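Home Organization 2, Unit 4: The Entry
Sistville Adult Learning, Chisholm Room

Okay, last week we did closets and a few of you went home and emptied everything onto the bed (I got the emails, I loved them). Tonight is smaller. We're doing shoes by the door, and we're sticking to open shelving, so leave your questions about cabinets and benches for May when we get to built-ins.

Quick recap of the reading, pages 13 to 37 in the packet. The main idea is the landing spot. A shoe comes off your foot and goes somewhere within one step, and if the shelf is two steps away you'll have a pile. I lived in Dullton for years with a gorgeous rack at the far end of the hall and I tripped over sneakers every single morning!

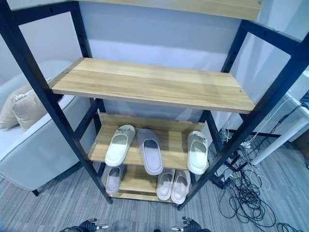

Jade Beaudoin
Instructor, Home Organization 1 and 2

Slides are my favorite thing to start with, because they're low and light and they don't need much height above them. On open shelves like these, with the metal posts and the wood boards, they can go down on the two lower levels and leave a whole board free higher up. Please don't rush to fill a free board. Mail, keys, a hat, it'll all find its way there by Friday if you let it.

Look at the pale pair on the bottom, side by side with the toes to the wall. You grab the heels and go. Now compare the shelf over it, where the slippers sit in a looser row with a gap before the one on the right. Write down what you'd move first. I'd start by matching up mates, but I've had students start with spacing and I can live with that.

A word on adjustable posts (the ones with the little holes up the side). Measure your tallest shoe before you set a shelf, then add a couple of fingers. Boots change everything, so measure the boots.

For next time: pick one shelf at home, set it up with pairs together, and live with it for a week before you change anything. Bring notes. If you're using the Dindelex planning sheet, fill in the top half only, we'll do the rest together.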